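Progress thread from the Warham robotics club, simulation team. We have a task due in September and I'm writing things down as we go so the new members can catch up.

The task is doors. A two-armed robot has to work with doors in a simulated apartment and leave the furniture the way it found it. Everything runs in the simulator. We don't get time on hardware until the second round.

We split into two groups. One group writes the scripted motions. The other drives the robot by hand through the Vuvov controller and records each run. I'm in the second group.

So far we have 269 recorded runs. 73 of them are good enough to keep. Most of the rejects are my fault or the fault of whoever was learning the controls that day.

View from the robot's head, with both grippers up and the brown door open to the next room:

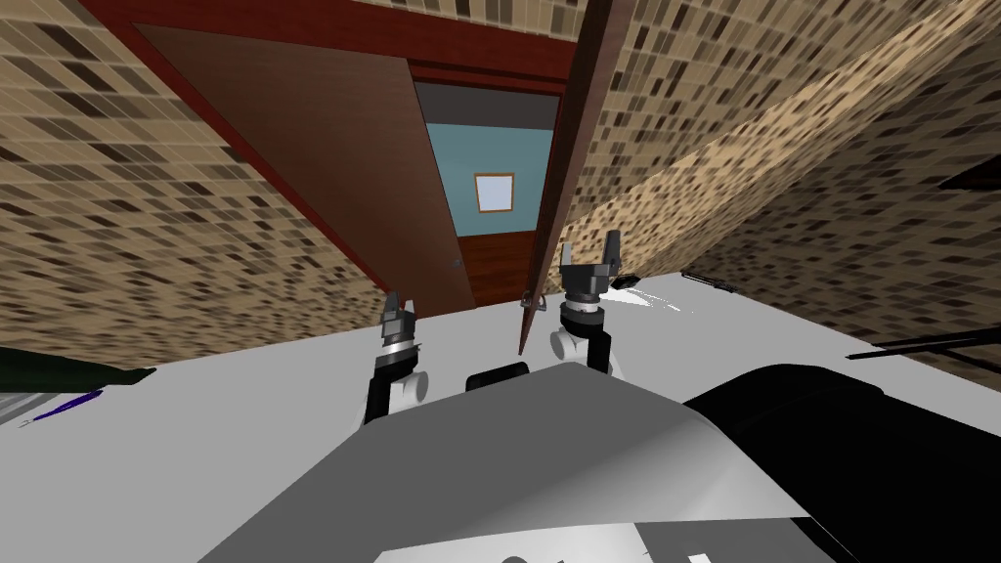
Sadowski asks whether we score a run by how far the door moves or only by whether the robot lets go cleanly. Both. The door angle counts for more, but a gripper that is still touching at the end costs points.

The hard part for drivers is depth. On a flat screen it's easy to think the fingers are at the door when they're still short of it. We now practice reaching and stopping before anyone is allowed to record.

Second lesson: move one arm at a time until you have 8 clean practice runs. People who start with both arms tend to forget the one they aren't looking at.

Double doors are a separate part of the task. Each arm gets a door, and the two sides have to end up at close to the same angle. Robot's view with the brown doors open and a gripper down by each one:

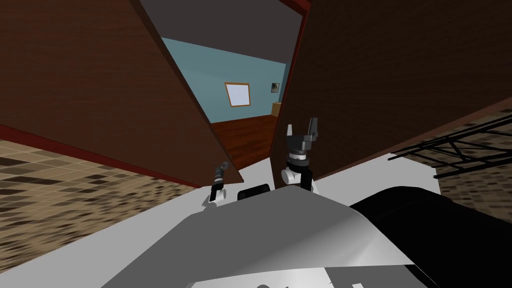 The scripted group has trouble with timing on these. If one arm starts early, the body turns a little to follow it and the other arm's target is off. They're adding a short wait so both arms start together.

Hand-driven runs don't have that problem as much, but they're slow. My best one on the double doors took four tries to get right and I still wouldn't call it smooth.

File names, again, please. Task, driver initials, run number. I spent most of Saturday, August 11, 2018 renaming files called "test" and "test new."

We're also moving the recordings off the club laptop and onto the Havmont drive. If you have runs saved locally, copy them over before the next meeting. Don't delete your own copy yet.

Still open: 2 people needed to review rejected runs and write down why each one was rejected. You don't have to know how to drive the robot. Reply here if you want to do it.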